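Search this journal Advanced search Go

4.2 Why people keep the plants they keep

We had expected, perhaps a little naively, that households in Sturkesby would choose plants for their looks. The 384 people who returned our November survey told us a warmer and more tangled story, and we are grateful for how much they wrote. Most of the plants they cared about had come to them as cuttings, passed along by a relative or a neighbor, and 64 respondents could still name the kitchen where theirs had started out (see Figure 3).

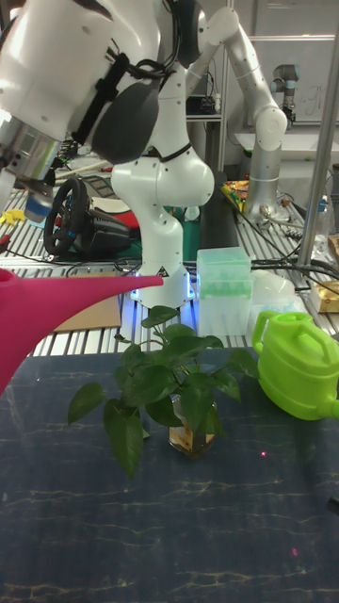

Figure 3. Pothos growing in a glass jar of water, with a pink watering can.

Gifts of this kind bring small duties with them, as Nambiar found among apartment renters, and our respondents spoke of those duties fondly. Of the 3,469 comments we coded, a good many were really about the giver, with the plant coming in only toward the end. We return to this in Section 5, where we look at the 23 households who had moved in the past year.

We use cookies to improve your visit. Accept all Manage settings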